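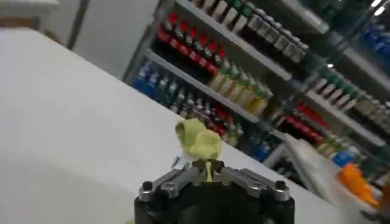
The Diditz Textile Care Working Group has reviewed the replies received on the proposed revision of the laundering guidance for loaned uniforms and event shirts, and this message sets out the position the office intends to take. Most of the replies concerned creasing, and in particular what happens to light-colored fabric that is handled while bunched. Pale yellow-green cloth gathered into a tight, wrinkled mass, with one strand twisted to a point, shows folds of the sort members have been writing to us about. Section 3 of the guidance will now address such folds directly.

Navigation: Home | Lists | Archive by thread | Archive by date | Subscribe | Help

Last updated: 15 May 2020

To: members of the textile-care list
From: Raluca Vlad, for the working group
Re: Revised laundering guidance, sections 3 and 5

On the previous draft, the member organization at Trononley wrote:

> We have read the draft and support most of it. Our concern is with
> section 3, which tells borrowers to "fold promptly after drying" and
> says nothing more. Our loan stock stands at 1,762 shirts, nearly all
> of them cotton, and the shirts that come back in the worst condition
> have been washed correctly and then left in a heap. The draft should
> say how long is too long.
>
> We also ask that section 5 be clearer on labels. Borrowers at our
> Awan site have been cutting out care labels because they itch. Once
> the label is gone, the next borrower has no instructions at all, and
> our own staff must guess at the fiber content.
>
> Finally, is the limit of 40 garments per return bag meant to apply to
> children's sizes? We can fit a good many more of those in a bag
> without crushing them.

The working group is grateful for these comments and responds to them in order.

Time before folding. The revised text will state that garments should be taken from the dryer or line and folded within the hour. Where this cannot be done, they should be laid flat or hung. Creases in dry cotton can usually be removed with a steam iron, but the labor involved is considerable when a full return has to be pressed before it can go out again. Borrowers who are unable to fold promptly should tell the lending office when they return the stock, and no charge will be made.

Flat handling. Section 3 will include a short paragraph on laying out a shirt before folding. The collar should be placed away from the person folding and the hem toward them, on a clean surface large enough to take the whole garment with the sleeves open. The hem should be drawn straight before the sides are turned in. Several offices reported that most uneven folds begin at the hem, and our own experience in Zimora agrees with theirs.
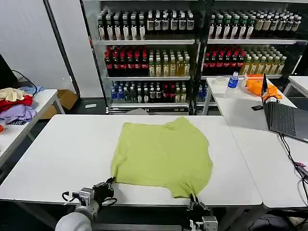
Photo: Textile Care Working Group. Members may reproduce with credit.

A shirt spread on a white table with its hem still bunched into small folds, as in the photograph, should be smoothed along that edge before any fold is made. Offices that train new staff may wish to spend a few minutes on this point.

Care labels. We accept the comment in full. Section 5 will ask borrowers not to remove labels. Lending offices should also keep a written record of fiber content for each batch, so that a missing label does not leave the garment without instructions. For new purchases, we recommend care information printed inside the collar. The minimum order at our present supplier is 300 garments, and smaller offices are welcome to combine their orders through this list.

Return bags. The limit applies to adult sizes only. The draft was unclear, and the wording will be corrected. Children's garments may be packed to the point where the bag closes without being pressed down.

One matter remains open. Two offices asked for a single wash temperature for all cotton stock. The group could not agree on this, as dyes differ from batch to batch, and for now the label on the garment should be followed. We expect to return to the question in December, and offices with records of fading or shrinkage are asked to send them to me directly before then.

Corrections to the wording above may be sent to the list. Please trim quoted text when replying.

Raluca Vlad
Textile Care Working Group
Diditz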